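Simulated kitchen cell: arm drifts off the cup grasp after a few hundred resets
Forum > Simulation and Virtual Cells > Setup and Maintenance

tsakiris_c
Posted 2019-11-09

I look after one simulated kitchen cell for our group. One arm, one counter, one coffee machine.
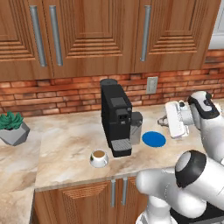

The task is short. The arm starts over the counter, picks up the cup in front of the drip tray, moves it to the blue coaster, lets go and backs off. Then the cell resets and does it again. It's supposed to run all night without me.

For the first few hundred cycles it does. Then the grasp starts to land high on the cup. By cycle 476 last night the fingers were closing on the rim, and after that it never got a clean pick again. If I kill the process and start over, everything is fine from cycle one. So it's something that builds up.

What I have checked so far:

Joint encoder values at the home pose are the same at cycle one and at cycle 476, down to the last digit we log.
Cup mesh and collision shape are unchanged.
Physics step is unchanged. 90 solver iterations, which I know is a lot, but I had trouble with the cup creeping on the counter before.
No memory growth worth talking about.

The cell was set up in October by Telmo Vallejo, who has moved to another project. His notes cover the cabinets and the lighting very well and the reset very badly. I'm running the Vesby scene loader with the Lukano controller on top.

Has anyone seen this kind of slow drift on a fixed scene?

gantry_goat

How does your reset work? Do you reload the scene or do you write the object poses back?

tsakiris_c

Writes the poses back. A full reload takes too long, I'd lose a third of the night.

gantry_goat

Then I'd look there first. Are you writing velocities back too, or only positions? If you put the cup back but leave the leftover velocity on it, it starts each cycle with a small push. You wouldn't see it by eye.

M_Calvo

Seconding velocities. Also check whether the reset writes the stored start pose or the last settled pose. I had a cell where somebody saved the pose after settling and used that as the start for the next cycle. Every cycle the part sank a hair into the table, got pushed out again, and the new spot was saved. It walked across the table over a weekend.

On a marble counter with a light cup you'd get the same thing going up or down depending on contact offset.

wogan_user_7

90 iterations is your problem. You're hiding bad contact settings behind a big number. Drop it to 40, fix the contact offset and the friction, and the drift will go away.

M_Calvo

I don't agree. High iterations cost time, but they don't build up from one cycle to the next. She says a restart clears it. Bad contact settings would be just as bad at cycle one.

wogan_user_7

They'd be just as bad at cycle one, but you wouldn't notice until the errors add up.

M_Calvo

Add up where? If the state is reset properly there's nowhere for them to be stored. If it isn't reset properly then the reset is the fault and we're back to what goat said.

tsakiris_c

Velocities: they were not being written. Linear velocity was zeroed, angular was left alone. I fixed that and ran it over lunch. It still drifts, maybe a bit slower.

M_Calvo, I read through the reset script and it does use the stored start pose. But I'm now logging the cup height right after every reset and it's the same every time. So the cup isn't moving. It's the arm that goes to the wrong place.

gantry_goat

But your encoders match at home.

tsakiris_c

Yes. That's what is bothering me.

bfigueroa

Encoder values only tell you the joint angles. They don't tell you where the base is. Have you logged the world pose of the base link?

We had an arm in simulation that wasn't fixed to the world. It was held by a very stiff joint somebody had added so they could move the robot around while building the scene. Stiff, but not rigid. Every fast stop moved the base a tiny amount and the reset only touched the joints and the objects. All the joint values looked perfect and the whole robot was leaning.

Put a print on the base link, position and rotation, once per cycle. Takes two minutes.

-- Begoñe

wogan_user_7

That would show up as the arm visibly tilting.

bfigueroa

Not at the amounts that matter for a cup. With the arm stretched out over the counter, a very small tilt at the base is plenty at the fingertips.

tsakiris_c

Begoñe, thank you. The base link is moving. Height is nearly steady but the pitch changes a little every cycle, always in the same direction. It's tipping back, which lifts the gripper, which is why the grasp lands high.

I opened the scene tree and there's a joint between the base and the world called tmp_mount. Telmo must have put it in while he was placing the arm. It's a six-axis joint with a spring on each axis, and the damping is almost nothing.

gantry_goat

"tmp". Always.

S_Cantero

Before you delete tmp_mount, check what else is parented to it. If the calibration frame or any camera hangs off that joint and you remove it, they'll jump to the world origin and you'll spend the afternoon looking for them. Ask me how I know.

What I would do, in this order:

1. Stop the cell and save a copy of the scene file.
2. Load it fresh so that the base is at its original pose. Write that pose down.
3. Add a fixed joint from base to world at that pose.
4. Move anything parented to tmp_mount over to the base link.
5. Remove tmp_mount.
6. Run a few cycles with the base pose printing.
7. Redo the pick and place targets if they were taught after the base had already moved.

People skip the last one. If somebody taught the coaster position at the end of a long run, it has the tilt baked into it, and your place will be off once the base is correct.

wogan_user_7

Or just write the base pose in the reset and leave the joint where it is. One line. Seven steps for a spring joint seems like a lot.

S_Cantero

You can do that, and it'll hide the drift between cycles. The base still moves inside each cycle though, so the gripper still bounces when the arm stops. For a cell that runs all night I wouldn't leave it.

M_Calvo

Agree with Soledad. I'd also add a check at the end of the reset that compares the base pose to the stored one and stops the run if it's off. It costs nothing and you'll be glad of it the next time someone edits the scene.

tsakiris_c

Did it Soledad's way. Notes for whoever finds this thread later:

The tool frame was parented to tmp_mount. I moved it to the base link before removing the joint and nothing jumped.

The pick target was fine. The coaster target wasn't. It had been taught on a tilted base, and with the base fixed the arm tried to put the cup into the counter. I retaught it from the fresh scene and it sets down properly now.

I also had to slow the last part of the approach. With the springy base the arm had some give when the fingers touched the cup. With a fixed base there's none, and the first two picks knocked the cup over toward the drip tray. I cut the approach speed for the final stretch to 40 percent and that took care of it.

The base pose check is in. Maite, I made it stop the run and write the cycle number to the log.

It's running now. I'll report once it's past 476.

wogan_user_7

And the iterations?

tsakiris_c

Still at 90. I'll try it lower once the rest has held for a few nights. I don't want to change two things at once.

wogan_user_7

Fair. I still say it's too many.

bfigueroa

One more thing to look at while you have the file open. The coffee machine and the planter -- are they static or dynamic? In the kitchen scenes I've had from the Vesby loader everything came in dynamic by default, with a big mass so that it stayed put. It's the same kind of trap. The machine can shift a little if the arm brushes it, and the reset may not know about it.

tsakiris_c

Just looked. The planter is static. The coffee machine is dynamic with a mass of 90 kg, and it's not in the reset list. Setting it to static tonight.

gantry_goat

Heavy coffee machine.

tsakiris_c

Update. Past 476 and still going. Base pose reads the same on every cycle, and the grasp height is flat on the plot all the way across. Two failed picks in the whole run, both from the planner timing out, none from the grasp.

I've sent Telmo a list of what I changed so that his copy of the scene gets the same fixes. He says tmp_mount is also in the Brititz version of the kitchen, so if you're using that one, go check your base link.

newt_ly

We use the Brititz kitchen and have been blaming our gripper for a month. Same joint, same name. Thanks for writing it all down. Did you have to reteach every target or only the place?

tsakiris_c

Only the place. But check all of them against a fresh load. The home pose is stored as joint angles so it won't be affected. Anything stored as a world position could be.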